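Clesness House Residents' Services
Storage, Packing and Small Belongings: Frequently Asked Questions
Last reviewed 10 Jul 2018

Who may use the packing room?
The packing room is open to all residents holding a current tenancy at Clesness House, and to former residents for 23 days after the end of their tenancy. Guests may assist a resident but may not deposit or collect items on their own.

How do I reserve a table?
Tables are reserved at the Residents' Services desk or by telephone on extension 144. Each reservation lasts one hour. If no other resident is waiting, it may be extended at the desk.

What can be stored?
Residents may store clothing, soft bags, cushions, bedding, books, desk ornaments and small household goods. The following are not accepted: food and drink, plants, candles, aerosols, loose batteries, and anything that has been used to hold fuel or paint.

How large may a deposit be?
Each resident is allocated one shelf space and may deposit up to two standard boxes. Boxes are supplied by Prollano and can be bought at the desk. Boxes from other suppliers are accepted provided that the lid closes fully and the base is sound. Suitcases count as one box.

How should padded or fabric items be packed?
Soft items should be clean and completely dry before they are brought to the packing room. Fasten any straps and tuck them inside, so that they do not catch on neighbouring items. Padded articles with a shaped rim or an open centre should be packed near the top of the box. They lose their shape if heavier goods are placed on them, and the storage service cannot accept claims for creasing or flattening.

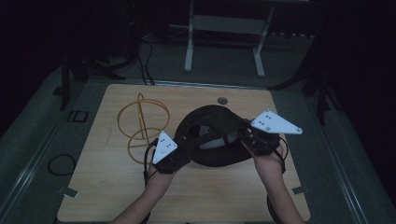
Vacuum bags may be used for bedding and plain clothing only. They are not suitable for anything with a stiffened edge or a lining panel.

How should wire ornaments and other delicate pieces be packed?
Wire ornaments bend easily and should be wrapped separately in tissue, with a further layer of paper around the outside. Fill open loops with crumpled tissue before wrapping. Do not place a wire piece directly against fabric, as the ends may snag. Tissue is available free of charge from the drawer beneath the Jiang cabinet.

May I work directly on the table tops?
Residents are asked to use one of the boards provided when sorting or wrapping. Boards should be wiped and returned to the rack afterwards. Cutting on the boards is not permitted; a separate mat may be borrowed from the desk.

How are boxes labelled?
Every box must carry a Zovirar label showing the resident's name, room number and date of deposit. Labels should be fixed to the short side of the box. Unlabelled boxes are held at the desk for 44 days and are then disposed of.

Can someone else collect my belongings?
Yes. A signed letter of authority is required, and the person collecting must show photographic identification. Letters should be addressed to Ermelinda Mendes, Residents' Services Manager.

What should I do if an item is missing or damaged?
Please complete form 173 within seven days of collection and return it to Yichen Cai at the desk. Keep the box and all wrapping until a reply has been received.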